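**Viltex Refurbishment Program: notes for participating sites**

**1/** The April intake of donated desktop computers is now open. Viltex will accept up to 30 units per site. Towers and small desktop cases are both welcome. Monitors are handled under a separate schedule.

**2/** The program has returned 1,108 computers to schools and community centers to date. We thank the Jomitlow and Grønli sites for their continued support.

**3/** Sites are reminded that each unit must be opened and checked before it is entered in Illus, our inventory system. Units logged without an internal check will be sent back to the site.

**4/** Before opening a case, shut the computer down, unplug the power cord, and hold the power button for 5 seconds. Staff must wear a grounded wrist strap. Power supplies are never to be opened at site level.

**5/** Record the details printed on the power supply label, including any efficiency mark such as 80 PLUS. If the label is missing or cannot be read, enter "unknown." Please do not estimate the wattage.

**6/** Drives are removed with their caddies where a caddy is fitted. Disconnect the data cable first, then the power cable, and leave both cables in the case. Many arrive with tags near the connectors. Leave the tags on.

**7/** Each drive goes into the locked bin the same day, and 2 staff members must sign the transfer sheet. The case may then be closed and moved to the cleaning shelf.

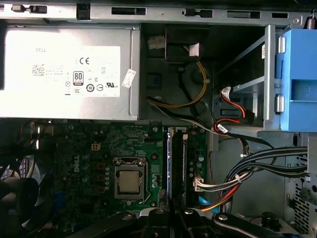
Cables left in the case should be tucked clear of the fan before the side panel goes back on. Questions about intake may be sent to the Viltex service desk, which is open until 4 p.m.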